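Gomano Glass Storage Box with Clip Lid, large – review
Posted May 13, 2025

I bought two of these in July to replace the plastic boxes we had used for leftovers. The plastic ones had gone cloudy and smelled of tomato sauce no matter how often they were washed. I have used the glass ones nearly every day since then, so this covers normal wear and not first impressions.

The container is clear glass, rectangular, with rounded corners. The rounded corners matter more than I expected. A sponge gets all the way in, and rice doesn't get stuck the way it did in our old square boxes. The glass is thick and the large size is heavy. My father-in-law has arthritis in one hand and won't lift it when it's full.

The lid has four black clips, long ones on the long sides and short ones on the ends. The clear panel lets you see what's inside without opening it. I carried soup to work in it for 3 weeks, lying on its side in a bag on the bus, and had one small leak. That was my fault for not pressing down a short clip all the way.

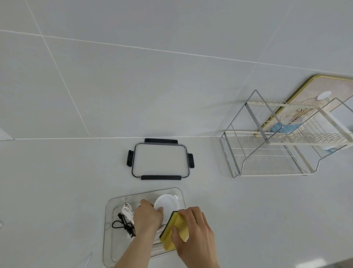 Cleaning the lid takes longer than cleaning the glass. Food gets under the clips and I go around them with an old toothbrush once a week. The seal comes out, but getting it back in flat took me a few tries the first time. I do the lid by hand. The glass goes through the dishwasher with no marks so far.

We ended up using the second one for things other than food. It has held charging cables, batteries, and for a while all the screws from a bookcase. It works well for that because you can see what you have, though a glass box is a heavy way to store cables and a cheaper plastic one would do.

One of the long clips has become looser than the others. It still closes. I wrote to the seller, Altex, and a Maksym Bilyk answered in two days and offered a new lid for the cost of postage. I haven't taken him up on it yet.

Good: easy to wash, no smell, lid seals if you close all four clips.
Bad: heavy, lid needs extra cleaning, clips may loosen.

I would buy the large again for the kitchen. For carrying lunch every day I'd get the next size down – the large takes up most of a backpack.

4 out of 5

Kiyoshi Kuroda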